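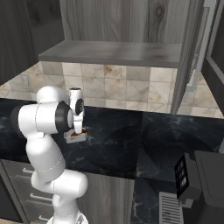 Last changed: Thursday, 4:40 p.m.

Märta Engström has interpreted in the criminal court at Trutham for many years, but the Hellström trial was the longest she has worked on. The former bookkeeper of the shipping firm Stelier was found guilty in January of stealing from his employer. We met in her apartment in Pirkcombe, where she keeps her word lists in paper folders.

"People think that I must have an opinion about him," she says. "I had his voice in my ear all day, and I had to speak as him. When he said 'I did not sign it,' I also said 'I did not sign it.' After this it is difficult to have an opinion."

The prosecutor, Marit Tveit, put 713 pages of bank records before the jury. Engström received them the evening before the first hearing. She read until she could not see the numbers anymore, and then she slept a little and read again.

"The numbers are worse than the feelings. If a witness cries, I can wait. If he says 84 payments and I say 48, a person can go to prison for my mistake."

Did it happen? Once, she says, and she corrected it before the next question. The judge thanked her and the defense lawyer looked at her for a long time.

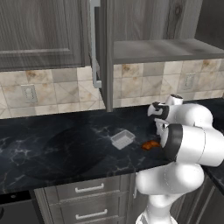
On the second morning of his testimony, Hellström used a word from his home district which can mean both "to borrow" and "to take." Engström asked the judge for permission to explain. Both sides then argued over the word until lunch, with the jury sent out of the room.

"Ms. Tveit wanted 'take,' of course. I told them that I can't choose. I can say only that the word has 2 meanings, and they must ask him which one he meant."

They asked him. He answered that he meant to borrow, and that the first sum was only $1,000.

She was not in court for the sentence, as another interpreter had the shift. She heard it on the radio in the car, and noticed that the reporter pronounced his name wrong. Her next case is a burglary, and it is planned for one afternoon.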